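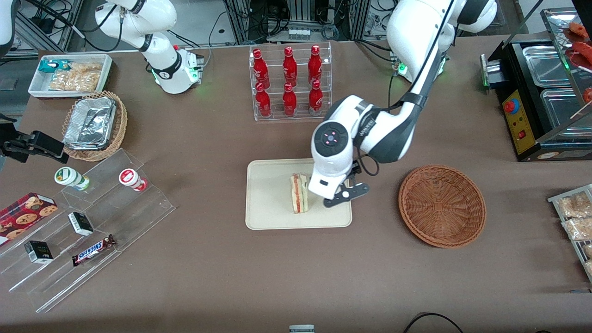 パンの耳を残す人と、耳から食べる人がいる。私はずっと後者で、子どものころは祖母が切り落とした耳を台所で待ち構えては、砂糖をまぶしてもらったものだった。あの少し硬くて香ばしいところに、パン屋の腕がいちばん出るのではないかと、いまでも半分本気で思っている。

そんな話をすると、リゼル・ンクナさんは粉だらけの手を止めて笑った。坂の途中にある小さなパン屋「ウルナ」の店主である。店を開いて3年、棚の主役はずっと角食パンで、クロワッサンも菓子パンも置いているのに、昼前にはまず角食がなくなってしまうのだそうだ。

「サンドイッチにする人が多いんです。だから焼きたてより、ひと晩おいたほうをすすめることもありますよ」

焼きたてを売りたいのがパン屋だろうと思い込んでいた私には、これがなかなか新鮮だった。落ち着いたパンは刃がすっと入り、具の重みにも負けない。バターは冷蔵庫から早めに出し、隅の隅まで塗る。ハムは厚いのを一枚はさむより、薄いのを何枚か、ふわりと折って重ねるのがンクナさんの流儀で、からしはほんの少し。切る前に布巾をかけて、お茶を一杯飲むくらいの間は待つという。この待ち時間が私にはどうにも苦手で、つい端をつまんでしまうのだけれど。

開店した年の12月は雪が多く、客が一人も来ない日もあったと聞いた。売れ残った角食で自分の昼ごはんをこしらえ、窓の外を眺めながら食べていたら、通りがかりの人が「それは売っていないの」と戸を開けた。いまレジの横に並ぶハムサンドは、その日から続いている品である。

帰りに角食を一斤、それからもちろん耳の袋も分けてもらった。坂を下りきるまでは我慢するつもりでいたのに、郵便局の角で袋を開けてしまった。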